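# House rules, as practiced

Every robotics shop in Clesadstead seems to have a rules page now. Ours at Verbruggen runs to 510 lines, which is about 500 more than anyone can hold in their head while setting up a table at eight in the morning. I was asked to make a gallery showing the rules at work. I agreed on the condition that I could write the captions.

So far there is one picture, from the two-arm cells, with my notes on either side of it. Koen Nijs, who wrote most of the rules, has read this page and disagrees with a good part of it. More pictures go up when the February review is done.

## What the rules ask for

**Fixed bases.** Rule 2 says an arm must be fastened to the structure of the cell and never to the tabletop. I have no quarrel with this one. It can be checked with a wrench, and it would be a good rule if the other 509 lines were deleted.

**A written start layout.** Before a run, the operator notes what is on the table and where. Fine in principle. In the Pidemier cell I found 3,052 layout notes and read 355 of them. Most say "as usual." A rule that can be met by typing two words is going to be met by typing two words.

**A clean surface.** The text says "free of loose material." It doesn't say how free, or who decides, or whether a crumb counts. Nathalie Desmet wanted a size limit. Koen wanted common sense. The rule got neither – it has stayed vague through four drafts.

**Background.** Walls may be plain or patterned, provided the choice is recorded. I would like to see some evidence that recording it has ever changed what anyone did next.

## The picture 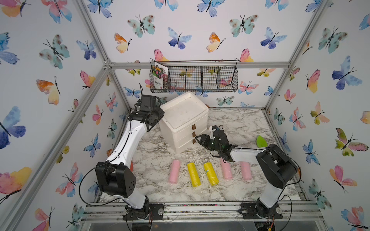
*Two arms over the marble-print table, five rolls in a row at the front and a tiered foam box behind. Bases on the front rail: pass. White flecks around the box and between the rolls: you tell me, the rule won't. Butterflies on three walls, so please write that down.*

## Open questions

- Does the surface rule apply during a run or only before it? Koen says both. The text says "at setup."
- Does a storage basket hung inside the cell belong in the layout note, along with whatever is in it? Clasa's checklist, which we borrowed half of, skips the matter.
- Who signs when two people set up one table?

Comments to me or Nathalie by Thursday. Please quote the line number.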